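Monday, October 16, 2023
Notebook, wood finish / table oils

Continued the gloss comparison for the Larnska varnish. Panel 3 got its second coat on Friday and I sanded it lightly, by hand, 20 strokes with the grain. Hiu-tung asked me to write down the strokes, so I do.

The gloss reading is 63 on the panel. I expected lower. Maybe the meter was not zeroed – I will repeat it tomorrow with the Itero tile.

Wood surfaces with light on them:
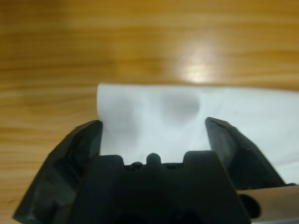
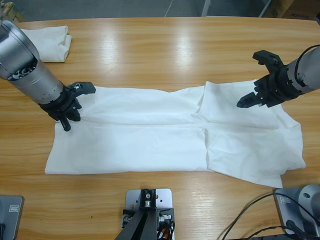
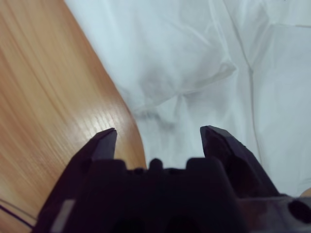
To do
- Ask Szu-yu for the rest of the Jiang oil, the can on our shelf has thick skin on top.
- Cut new oak pieces, same board if possible.
- Humidity log is missing for two days in February. Châu Vi maybe has it on paper.
- Do not use the 700 grit again before the last coat, it closes the grain too much.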